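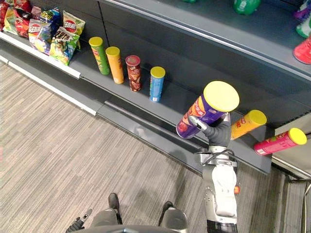 Fig. 1 -- Rayonnage gris, tablette du milieu : petites boîtes alignées à gauche, grande boîte violette à couvercle jaune à droite des petites boîtes.

Projet tutoré : la couleur des boîtes de chips guide-t-elle vraiment le choix en rayon ?
Rapport final, 3 août 2025
Encadrant : Pantelis Nikolaidis

1. Point de départ

Le sujet nous a été remis en février avec une hypothèse déjà rédigée : un rayon de boîtes cylindriques rangé par couleur se lirait plus vite qu'un rayon rangé par format. L'idée vient du guide de merchandising Ratthorpe, distribué en cours, qui la présente comme acquise. Nous n'y avons trouvé ni protocole ni données. Le guide montre de beaux rayons, photographiés de face, sans un client devant.

Nous avons donc voulu vérifier, avec les moyens d'un projet d'étudiants, c'est-à-dire un rayonnage Sayce monté dans la salle Wondell et des camarades de promotion qui n'avaient pas tous envie de chercher des chips.

2. Matériel et rangement

Les boîtes sont celles du commerce : vert, orange, bleu clair, rose-rouge, brun rougeâtre, violet. Premier problème, que le guide ne mentionne pas : les couvercles. La plupart sont jaunes, quelle que soit la couleur de l'emballage. Vu d'en haut, un rayon « rangé par couleur » devient surtout une rangée de ronds jaunes. La boîte brun rougeâtre, avec son couvercle rouge, se repère mieux que les autres pour cette seule raison, et cela fausse déjà la comparaison.

Deuxième problème, la stabilité. Une boîte haute et étroite penche dès qu'on retire sa voisine sans précaution. Nous avions prévu de remettre le rayon en état entre chaque essai ; en pratique, il a souvent été remis en état par celui qui passait, à sa manière.

3. Déroulement

Nous avons retenu 503 essais sur 607. Les autres ont été écartés pour consigne mal comprise, chronomètre lancé trop tard ou boîte tombée. Écarter autant d'essais n'a rien de glorieux, et un lecteur méfiant aurait raison de s'y arrêter. Chaque participant devait trouver un goût annoncé à voix haute, prendre la boîte et la reposer à la même place.

Les temps ont été saisis dans Wuvau, qui arrondit à la seconde. Nous l'avons découvert trop tard pour changer d'outil. 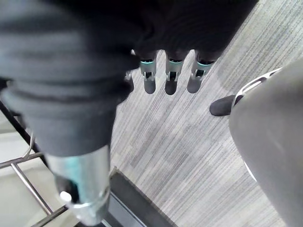

Cet arrondi pèse lourd, car les écarts à mesurer sont du même ordre. Entre les 2 rangements, la différence moyenne est inférieure à une seconde. On peut toujours tracer un histogramme avec cela (annexe B), et il penche même du côté attendu. Nous refusons d'en tirer une règle.

Ce qui joue nettement, en revanche, c'est l'habitude. Un participant qui connaît la marque va droit à son goût préféré, rangement ou pas. Au bout de 4 passages, même les autres savaient où chercher, et nous mesurions leur mémoire du rayon plus que sa lisibilité. Il aurait fallu mélanger les boîtes après chaque passage. Nous l'avions écrit dans le protocole -- nous ne l'avons pas toujours fait.

4. Ce que nous gardons

L'hypothèse n'est pas réfutée, elle n'est simplement pas établie, et certainement pas avec la fermeté du guide. L'encadrant nous a proposé de parler de « tendance encourageante ». Après discussion, nous avons préféré laisser le chiffre sans adjectif.

Pour une reprise du projet l'an prochain, il faudrait des couvercles masqués par un disque neutre, un seul format de boîte par série et un chronométrage au dixième. Il faudrait aussi recruter hors de la promotion. Les feuilles de relevé, y compris celles des essais écartés, sont rangées dans le classeur de la salle Wondell et peuvent être consultées sur demande.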